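Minutes, Simulation Practice Working Group
31/01/2023
Chair: Fikri Wattimena
Present: Leter, Vallau and Omov teams. Apologies from Mendoza.

1. Minutes of the November meeting
Agreed with one correction: the asset library holds 959 models.

2. Draft rules for household test rooms
Vallau went through section 2 of the draft. Each room must have a fixed name, a version number and a written list of which furniture can be opened. Leter asked that small objects left on top of furniture be listed too, even when no task uses them. Agreed.

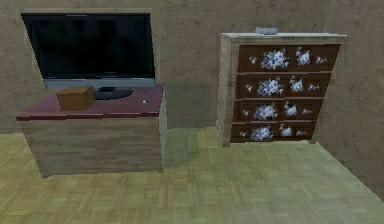

Omov said drawer tasks should state which drawer is meant by its position in the stack, counted from the top. The draft says "upper" and "lower", and raters have read that differently. Wording to be changed.

3. Handles and doors
Long discussion. Leter wants the door angle at the start of a run recorded every time. Vallau thought a setting in the room file was enough. The chair proposed recording it in both places for three months and then looking again. Agreed, Omov not in favor.

Handle size stays as modeled. Anyone who scales a handle to make a grasp easier must report it with the results.
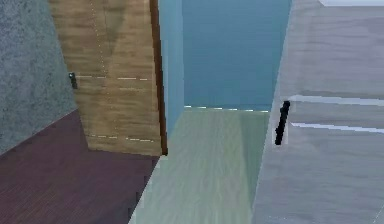
4. Reporting
Success rates will be given per room and per task, with the number of runs. Up to 157 runs from the last round have no room version and will be left out of the table.

5. Actions
Vallau: new wording for section 2.
Leter: template for door angle.
Chair: send draft to Mendoza for comment.

Related items
Minutes, November meeting
Draft rules, section 2
Asset naming guide
How to report a failed run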